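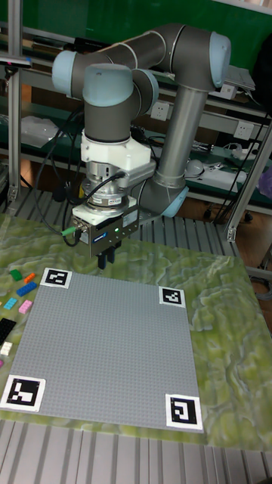

Piltow Tabletop Play Mat
2 min read

We started making the Piltow because our own dining table was getting scratched to bits, and I love that table! It rolls out flat, shrugs off spilled juice, and the 48-inch size suits most kitchens. 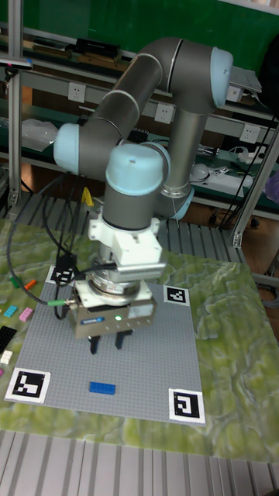 Color is the thing people write to us about most (we do love those letters). A green, marbled mat looks lovely under a gray LEGO baseplate, so bring your bricks along. 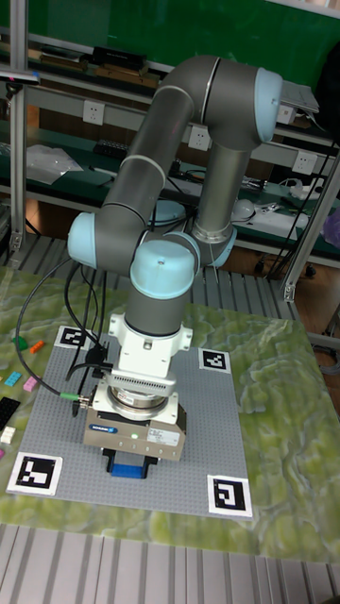 Wipe it with a damp cloth and store it rolled, never folded, and it will keep you company for years.

Comments

Biljana Zupan: Bought 2, one for Grandma's house. Do you ship to Canada?

Torben Voß: The care guide link gives me a 404.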